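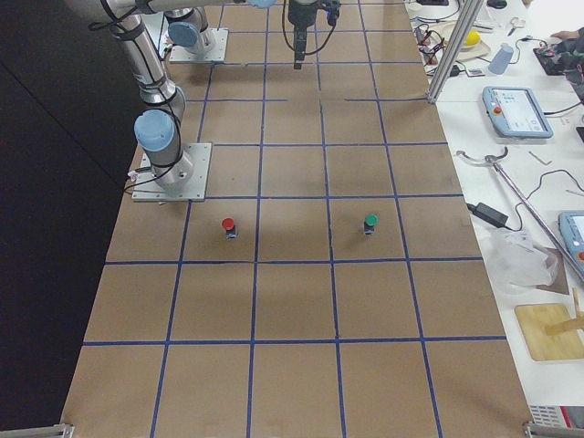 Nodholm brown kraft paper roll and Istix blue tape, reviewed together

I bought these as a pair because I needed a large work surface marked out in squares and didn't want to draw on the table itself. The paper is the Nodholm light brown kraft in the heavier of the 2 weights they sell. The tape is Istix in dark blue. Together they came to 18 dollars at the Nutby store, with enough left over to do the job again.

The paper first. It comes tightly rolled and wants to stay that way. I laid it out overnight with books on the corners and it still kept faint creases, which don't bother me. The finish is matte, so light from the window leaves a pale patch and not a glare. Small things with colored caps, red or green, are easy to pick out against it. White would show dirt faster and I wouldn't go back to it.

The tape is good but not perfect. It tears cleanly by hand and the dark blue reads well on brown from across the room. It can be lifted and laid again once — on the second try it takes some of the paper with it. Long runs are harder than they look. Near the upper middle of my grid several lines have short breaks or don't quite meet, and that was me working from both ends. Heino Ozoliņš, who has done more of these than I have, snaps a chalk line first. I'll do that next time.

The squares are only roughly square. If you need exact spacing, buy a printed mat. Thepsuriya makes one, but it costs a lot more and you can't change the layout.

Tape edges have stayed down since August except at one corner. 4 out of 5 for the paper, a little less for the tape.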